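The arm that kept squeezing

Posted in October, under: faults, grippers, bench notes

I said in the last post that the Kolter cell was finished apart from tidying the cables. It was not. On the next long run the gripper carried on closing after it had been told to stop, and it took me most of a fortnight to find out why. The notes below are mainly for my own use, but two people have written to say they have the same controller, so they may save somebody an evening.

The task is simple. The arm picks a bread roll off the table, puts it in a basket, lets go and backs out. Then it does the same in reverse. We use bread because it is soft, uneven and cheap, and because it shows damage in a way that a foam block does not. A full run is 400 cycles. The closing force is limited in software by reading the motor current and stopping when it passes a set level.

On the run in question the first 136 cycles were normal. On cycle 137 the current passed the limit, the log recorded the stop, and the fingers went on closing. There was no alarm. The arm then carried out the rest of the move as though nothing had happened, and the next cycle was normal again. I would have missed it if I had not been standing there.
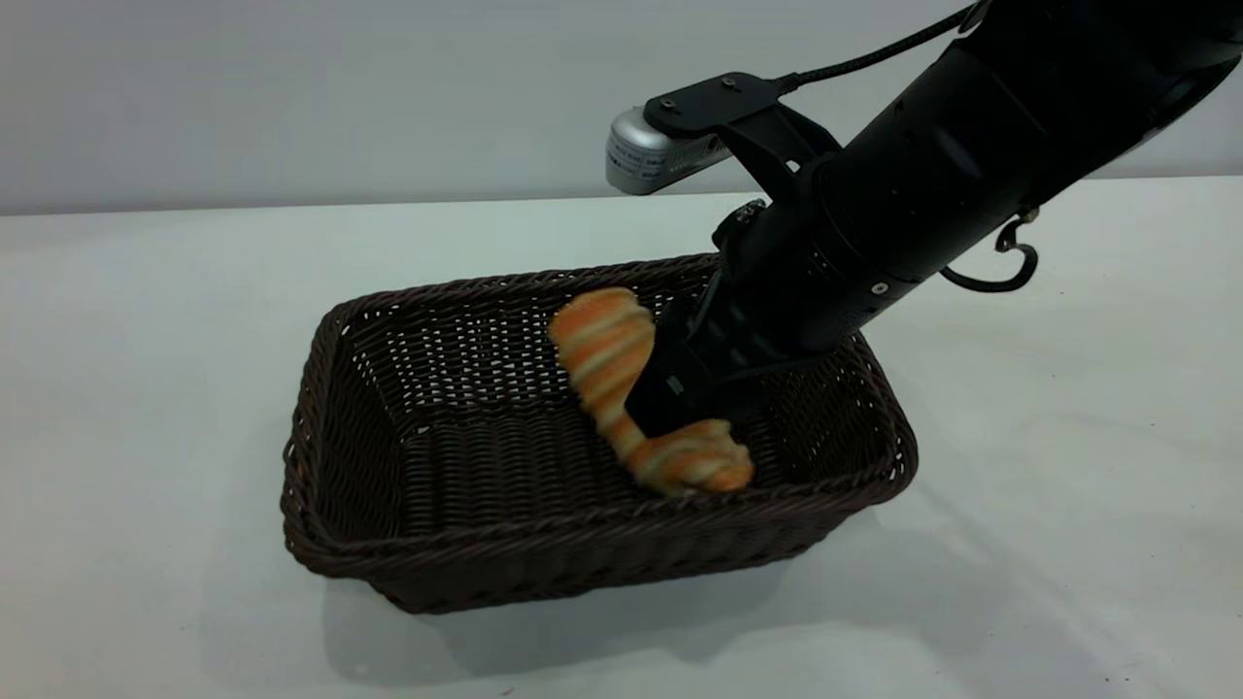 Blair Laing wrote in after the last post to ask whether a current limit should be called a safety function at all, given that it runs on the same processor as the motion planner. If the planner stalls, the limit stalls with it, and the log will still look clean because the log entry is written before the stop command goes out. Fit a separate cut-off, Blair said, and treat the software limit as a convenience.

I agree with that now. I did not agree with it at the time, and spent four evenings looking at the wrong thing.

My first suspect was the gripper motor. I swapped it for the spare and ran again. The fault came back. My second suspect was the cable, which bends a good deal at the wrist, so I replaced that as well and added a looser tie. The fault came back again, later in the run. At that point I did what I should have done at the start and recorded the traffic between the controller and the gripper.

The stop command was being sent, but late. In the normal case it goes out 4 milliseconds after the current reading. In the bad case it went out after 23 control ticks, by which time the fingers had reached their commanded position and the command had no effect. The delay matched a clean-up job in the Rweyemamu logging package, which writes its buffer to disk when the buffer is full. The write was blocking. It was supposed to run in its own thread, and in the version before this one it did. An update moved it, and I had installed the update without reading the change notes.

That also explains why the fault moved about. The buffer fills at a rate that depends on how much the arm has to report, and a cycle with a retry in it reports more. Most of the time the write landed while the arm was travelling with the fingers already still, where a short delay does no harm. Only when it landed during closing did anything go wrong.
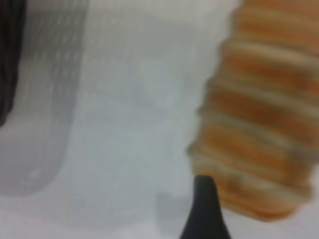
Rolling back the logging package removed the delay. I ran two full sets with the old version and did not see a late stop in either. I do not regard that as a fix. The planner and the limit still share a processor, and some other job could block it in the same way next year.

So there are now three changes on the cell. The log entry is written after the gripper confirms the stop, and a missing confirmation halts the arm. There is a Savard relay in the gripper supply with its own current sensor, set a little above the software limit, and it does not talk to the controller at all. And the commanded closing position is no longer fully shut. It is set to just under the width of the roll, so that if everything else fails the fingers have less far to go. The last one cost nothing and should have been there from the first day.

The relay has one drawback. When it trips, the gripper loses power and relaxes, and whatever it is holding gets dropped. With bread over a table this is acceptable. With anything heavy or sharp it would not be, and you would need a gripper that holds its position without power - which brings back the problem of freeing a trapped finger. Nicanor Quintero has a Grorkby hand with a manual release on the side and has offered to lend it to me. I want to measure how much force the release needs before I decide.

I have not yet tested the relay with the controller deliberately hung. That is the next job, and I will add the trace to this post when I have it.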